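Chapter 2
Reading a Manager's Record

Football clubs like to hire on numbers. When Dollow appointed Imtiaz Jayawardena, the board pointed to his 443 matches in charge at Karunaratne. It said less about how many of them he had won. A long career proves that somebody kept employing him - and not much more.

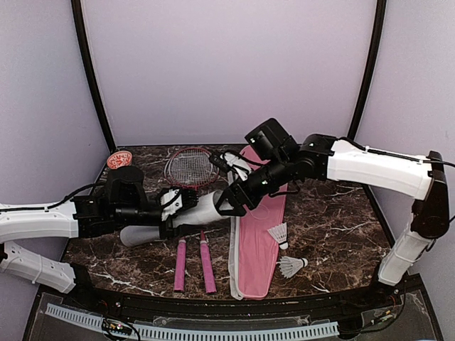 Figure 2.1 Two arms over a dark marbled tabletop.

Sumaiya Chowdhury's study of 3,471 league matches is more careful, though we doubt parts of it too. She treats a new manager's first May as a fair test. Few squads are rebuilt by then, so whose work is being judged? 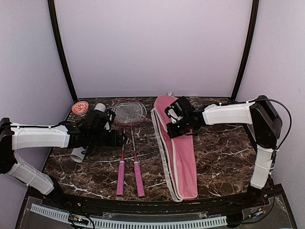 2.1 What a win rate leaves out

Begin with the fixture list.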